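The Long Life of a Linen Towel

Apr 17, 2020

My grandmother ironed her dish towels, and for years I thought this was the silliest thing a grown woman could do with an afternoon. Then I inherited two of them, and I'm afraid I have become a linen person (there are more of us than you'd think!).

You can spot us in Hadley each October, when the textile fair fills the old grange hall and the line for the Tirnetti table runs clear out the door. Tirnetti is a small mill that still weaves on narrow looms, and its plainest towel, the Una, has hardly changed in 76 years. It comes off the loom stiff as a place mat, and it takes a good long season of washing before it starts to drink up water the way a towel ought to.
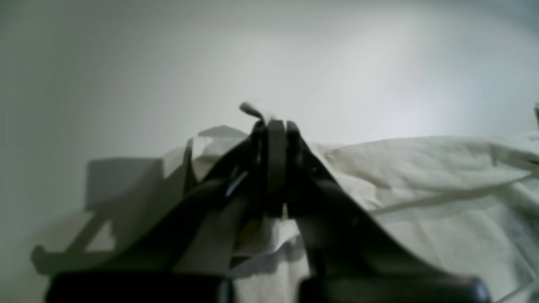

So be patient with a new one, and go easy on the fabric softener, which leaves a coating on the fibers. I wash mine warm with whatever else is going in, give each a good snap, and hang them over the porch rail. Torres, the little dry goods shop across from the fair, will hem a length off the bolt if you ask, and they once told me they had sold over 864 towels that way. Four of those are mine, and I still haven't ironed a single one.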